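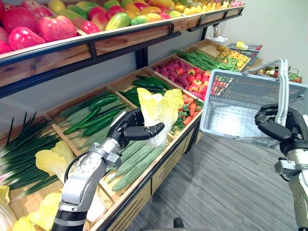
Produce Clerk, Part Time
Flerier Market, Pavgate store

Flerier Market is hiring a part-time produce clerk for the Pavgate store. The job is 24 hours a week over four shifts. Early shifts start at 5:30 a.m. and late shifts end at 9 p.m. You will work some of each.

Duties
Unload and check the morning delivery from Sendska
Fill and rotate the displays, and pull anything past sale
Trim lettuce, cabbage and celery in the back room
Change price signs on sale days
Help customers find and weigh items
Sweep and mop the department at closing

What we need
You must be at least 18 and able to lift 50 pounds. Store experience is helpful but not required. We train new clerks for 11 shifts at full pay.

Pay is $2,075 a month before taxes. Clerks still with us the following April receive a $500 bonus. Employees get a discount at this store and at our Mathias Street store. Parking is free behind the building.

How to apply
Pick up a form at the service desk or mail a resume to Flerier Market, 600 Mathias Street, Pavgate. Please list the hours you cannot work. Applications close 30/06/2023.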